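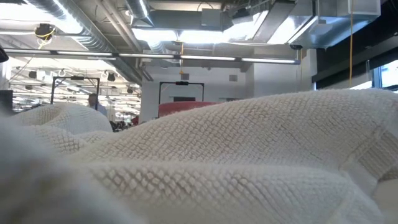
The cream one, close up. You get the stitch pattern and a bit of the ribbing on the right.

From: Shu-fen Wu
To: knit-swap list
Subject: Re: Re: washing old handknits, and the Semport weekend

Hi all,

Sorry for the slow answer, I was at my sister's in Posau with terrible internet and I wanted to write this one properly at a real keyboard. Quoting Tin-yau's message so the newer people can follow along:

> From: Tin-yau Chiang
> Subject: washing old handknits, and the Semport weekend
>
> Hello everyone. Two questions and then I'll go back to lurking.
>
> First, I have inherited a box of sweaters from my aunt. Most are wool, I think. One has no label and could be anything. They smell like a closet and a couple have gone yellow at the neck. My plan was the wool cycle on the machine with a little of the regular detergent. Li-hua told me over dinner that this was a terrible plan but she wouldn't tell me why until she'd finished her soup, and then we got onto something else.
>
> Second, is the October weekend in Semport still on? I heard the hall had fallen through. If it is on, do I need to book the bus or is somebody driving?
>
> Also, does anyone want a ball winder? It's a Zedo, the old metal kind, and it clamps on to a table. Works fine. I never use it.
>
> Tin-yau

OK so, the washing first.

Li-hua is right and I'll side with her even though the wool cycle on a newer machine can be perfectly gentle. The trouble is you don't know what's in the box. If your aunt used superwash for one thing and some farm wool for another, the first will come out fine and the second will come out fit for a teddy bear. I lost a vest that way. Gray, cables up the front, took me a whole winter, and I put it in with my husband's socks because I was in a hurry to get to a dentist appointment that got canceled anyway!

Try this. Fill the bathtub or a big basin with lukewarm water, put in a small squirt of wool wash (I use the one without lanolin, but that's taste), and swish it before the sweater goes in. Push the sweater under and then leave it alone. I know you'll want to squeeze it. Go make tea. After twenty minutes let the water out, push down gently with your palms, and if the water was brown do it all again. My grandmother's coat took four rounds before it ran clear and I was both disgusted and sort of thrilled.

Keep the water the same temperature all the way through. That matters more than whether it's warm or cool. I keep a kettle thermometer in the bathroom now and my family thinks I've lost it.

To get the water out, lay the sweater on a bath towel, roll it up like a jelly roll and kneel on it. Then a dry towel and flat on a rack. Don't hang it, please don't hang it, a wet sweater weighs a ton and the shoulders will end up at your elbows. Pat it to size while it's damp. If you have another sweater that fits you well, measure that one across the chest and copy the number.

For the yellow necks, I'd try a soak with a bit of oxygen bleach only on the ones you're sure are cotton or acrylic. NOT on wool, and not on silk. On wool I've had some luck with plain white vinegar in the rinse, but old yellow is sometimes just old yellow and you wear a scarf.

The one with no label: snip a bit of yarn from the inside of a seam, or from an end that's been woven in, and wet it with hot water and rub it between your palms for a couple of minutes. If it mats into a little worm, it's wool and it will felt. If it stays string, treat it kindly anyway but you can relax. Yee-man does the burn test, over a sink, with tweezers. She'll tell you all about the smells if you ask her. I've never had the nerve to do it indoors.

And look for moths before anything goes near your own closet. Hold each one up to a window. If you see pinholes, or that gritty sandy stuff in the folds, bag it and put it in the freezer. I do two weeks, then out for a day, then back in for another week. Yung-ching says that's overkill. Yung-ching also had to throw out a rug last spring, so, you know.

Now Semport. Yes, it's on! The hall did fall through (they double booked us with a dance school) but we have the upstairs room at the Chien tea house for both days, which I like better anyhow, the light is good and they don't mind if we sit there forever. It fits up to 17 of us if we're friendly. We had 14 names when I last looked, so if you want to come please write to me by Tuesday and don't assume I know. I did assume last year and then there weren't enough chairs and poor Li-hua knitted on a radiator.

The bus is the 169 from the front of the station. You don't book it, you just get on and pay. It stops a couple of minutes' walk from the tea house, downhill, which is lovely going and less lovely coming back with a bag of yarn. I'm driving and I have two seats left, but I leave at seven in the morning and I do sing.

Bring whatever you're working on, plus one thing to swap. Last time we ended up with a mountain of sock yarn and almost nothing thicker, so if you've got worsted or chunky you're tired of looking at, I'd love to see it. Full balls are nice but leftovers over 100 grams are fine too. Please write the fiber on a scrap of paper if you know it. (See above re: mystery sweaters.)

Yee-man has said she'll show people how to pick up stitches along a ribbed edge without getting those gaps at the corners. I need this badly. I have a cardigan with the button band half done that's been in a pillowcase since before the summer and I can't face it alone.

Oh, and yes please to the ball winder, if it hasn't gone. Mine lost its little plastic gear and I've been winding around a cardboard tube like it's the war. I can trade you a pile of pattern books, or cake. Does it come with the clamp screw? The last metal one I got secondhand didn't and I had to hold it to the table with a knee.

I think that's everything. Somebody asked about parking as well but I can't find the message now, so whoever it was, write again?

Shu-fen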